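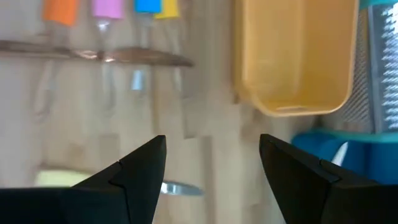 Unit 2 handout: Bench rules for sorting tasks with two-arm cells

These notes cover the working rules for the Drikcombe bench and go with the September lab sessions. A recording starts with the fingers open and nothing between them, and the wrist view is the one to check for this. You should be able to see both pointed tips and a clear gap, as with the black fingers at the start of these notes. The background will be soft at that range, so don't use the wrist view to judge where a bin edge is. If a tip is chipped or one finger sits higher than the other, stop and write it in the bench log before you do anything else.

Terms used below. A cell is the table, both arms, the rails and everything within reach. A run is one recorded attempt at a task. The operator drives the arms. The second person watches the cell and keeps a hand near the stop button. No one works a cell alone, including for resets.

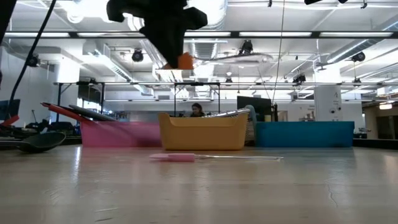 Clear objects need their own rule. Depth readings on transparent plastic are poor, and people misjudge it as well. The pink spatula lying on the table has a clear handle that shows up as little more than a few glints, so aim for the coloured head or confirm the grasp in a second view. Approach from above and slow down for the last 130 mm. Tools left leaning over a bin rim, like the long red handle at the pink bin, count as obstacles and must be allowed for in the path. People at desks behind the table stay outside the marked boundary while the arms are powered.

Speed and force. Student runs use the reduced speed profile in the Rizk controller. Do not edit the profile. If a run needs more than 17 N of grip, the grasp is wrong and should be planned again. Any contact between the two arms ends the run, even a light touch.
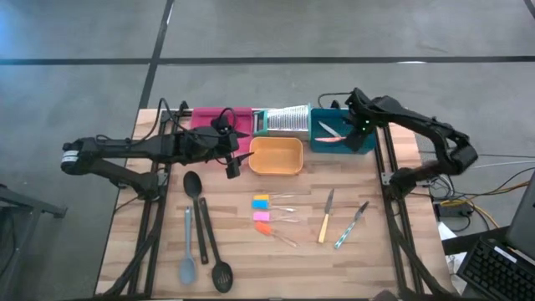 Layout is checked before power goes on. Keep bins and large items in a row at the rear and leave the loose utensils in the open area, grouped by type so the labels are easy to apply. Blades get extra care. With two knives in the teal bin and two more on the tabletop, each one has to be entered on the task sheet, and the arms must be stopped before anyone reaches in. Cables follow the same check: the thick black ones cross the rails on both sides, so look at them through the full travel of each arm.

Record keeping. Save every run, including failed ones, under the Plaltora naming scheme. Note the task, the operator, the start layout and the reason for any stop. The Pavik data set is capped at 3000 runs per task, and runs with missing notes are removed first.

Before the next session, read the stop and reset procedure and bring a signed copy of the bench log sheet.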